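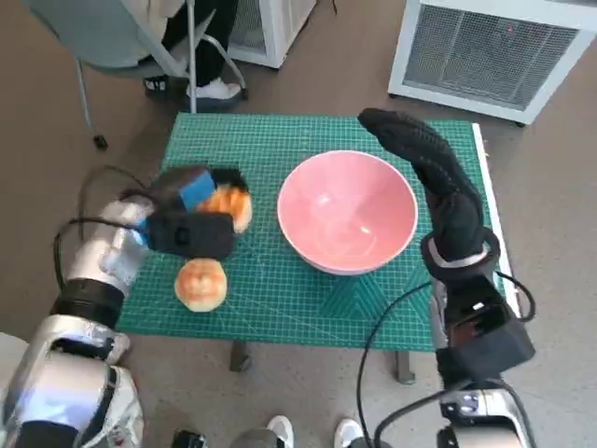 **Does a parish need permission to hold a Mass on a saint's feast day if it isn't the parish's own patron?**

Posted by Larasati Chin, 13th October

On most weekdays a priest may choose the Mass of any saint listed in the calendar for that day, and no permission is needed. It gets harder when the day already has something of higher rank on it, such as a Sunday of Advent or Lent. I got that much from our deacon. The part I'm still stuck on is below.

Our parish in Drustcombe is named for St. Stephen, so December 26 is our patronal feast. The trouble is that half the parish is away with family. Last year we had 147 people at the feast day Mass in a church that seats 500. The pastoral council wants to move the celebration to some other time, with the Mass, a procession and a meal in the hall afterward. 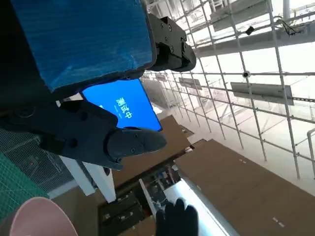
One idea is the first week of January, and another is late September, when the weather is better for walking. Can we do either of these and still call it our patronal feast? Does the bishop have to sign off? I would also like to know if the readings for St. Stephen can be used on the new date or if we have to use the readings of the day.

---

**Meenakshi Devadiga**

I was parish secretary for a long time and dealt with this twice, so take it as experience and check with your diocese.

There are two separate things here. The feast itself stays on December 26 and should be kept that day, even if the Mass is small. In your own church it ranks as a solemnity, so you'd have the Gloria, two readings before the Gospel, and the Creed. If December 26 lands on a Sunday, your parish title normally takes precedence over Holy Family.

The outdoor celebration, or whatever your council wants to call it, is the second thing. A meal and a talk can go on any date you like. For the Mass, a lot depends on the day. On an ordinary weekday with nothing important on it, your priest can usually celebrate a votive Mass of St. Stephen, with red vestments and his readings. A Sunday in Ordinary Time is also possible in some cases for celebrations the people are attached to.
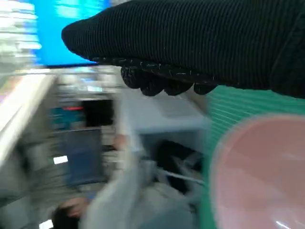
The first week of January is still Christmas season, and the rules there are tighter. September would be simpler. I'd have your pastor write a short letter to the diocesan worship office with the date, the readings you want and the route of the procession. Ours answered in nine days. If you are walking on a public road, the town will want its own form – ours asked for it a month ahead.

---

**Tanvir Miah**

We just do ours whenever the hall is free. Never had a problem.

---

**Iker Paredes**

Mostly agree with Meenakshi. One thing to add: look for an old parish book before you pick a date. Many churches named for St. Stephen kept a second feast on August 3, for the finding of his relics. It was dropped from the general calendar in 1960, but some places still hold their procession then. Ours does, and we had 466 last summer, with the brass band from Saragih leading. If your parish ever kept it, that gives your pastor something to point to in the letter.

Also ask the older families. Some of them may feel strongly about December 26, and it's better to hear that before the flyers go out.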